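How to clean and restore a stained whiteboard

Print this page | E-mail this page

Updated August 13, 2019

Most whiteboards that look worn out are only dirty. A dry eraser moves ink from one place to another and leaves a thin grey film behind, and after a few months the film holds new ink so well that nothing seems to shift it. The method below works on enamel and on painted steel boards. It also works on melamine, with more patience and less pressure. It won't fix a board that has been scratched through to the backing.

What you need

Two clean microfibre cloths, a spray bottle of warm water with a small squirt of dishwashing liquid, a second bottle of plain water, methylated spirits, and a fresh dry-erase marker in black. Gloves are a good idea for the metho. Open a window before you start. Leave the steel wool and the scouring powder in the cupboard.

Step 1: Find out what the board is made of

Hold a fridge magnet to it. If the magnet sticks, the surface is either enamel or painted steel. If it falls, the board is probably melamine, and you should go lightly with solvents. Glass boards are easy to pick by the greenish edge and can take almost anything on this page.

Step 2: Dry erase, then wash

Rub off whatever will come off with a clean eraser, working from the top down. Spray the soapy water onto the cloth, not the board, and wipe in straight overlapping passes. Pay attention to the bottom edge, where dust collects and runs down into the tray. Rinse with the plain water and dry with the second cloth.
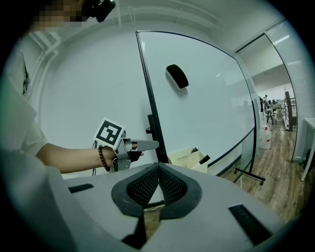 One reader wrote to us that she had skipped the rinse for years and blamed the markers, and that a single wash with plain water made more difference than any of the sprays she had bought. Soap residue does behave like that. Ink beads on it, or skips, and then won't erase properly once it dries.

Step 3: Deal with ghosting

Ghosting is the faint outline of old writing. Dampen a corner of the cloth with metho and try a patch low on the board first. If the surface stays glossy, carry on in sections no bigger than a tea towel, turning the cloth as it picks up colour. Leave heavy patches for a minute and go over them again. Don't scrub in circles.

We tried Mistasari board cleaner alongside the metho on an old Kuipers board, 1,779 mm wide, in the Weltelstead training rooms. The results were much the same. The Mistasari smells better and costs a good deal more.

Step 4: Permanent marker

Write over the permanent ink with the dry-erase marker, covering it completely, and wipe it off while it is still fresh. The solvent in the new ink loosens the old. Two or three goes may be needed. If a shadow remains, return to step 3.

Step 5: Let it dry

Give the board 15 minutes before anyone writes on it. If you are doing several rooms, wash them all first and come back to the first one for the ghosting.

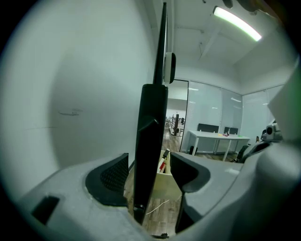 Can I use hand sanitiser in place of methylated spirits?

Alcohol gel will lift fresh ghosting, but most brands contain thickeners that leave a sticky film, so you will need to wash and rinse the board again afterwards.

Keeping it clean

Erase at the end of every day. Wash weekly if the board gets regular use, and fortnightly otherwise. Foam erasers can be washed in warm soapy water and dried on a windowsill; felt ones are better vacuumed, and replaced once the face goes hard. Store markers flat. A marker kept tip up dries out, and a dry tip scratches.

Red and green inks are usually the hardest to remove. If a timetable or roster has to stay up for a whole term, use thin magnetic strips or printed cards for the headings and keep the marker for the parts that change. Don't use sticky tape for gridlines. Old adhesive comes off with eucalyptus oil, followed by a full wash.

When to give up

Run a fingernail across the worst section. If it catches, the coating has gone. Stick-on resurfacing film is sold by the metre and suits smaller boards; we put Vuvis film on one in November and it is still flat apart from a bubble near a top corner. Fit it with two people and a squeegee, peeling the backing a little at a time. Of the 74 boards we have cleaned this way, 6 had to be resurfaced or replaced, and all of those were melamine.

Print this page | E-mail this page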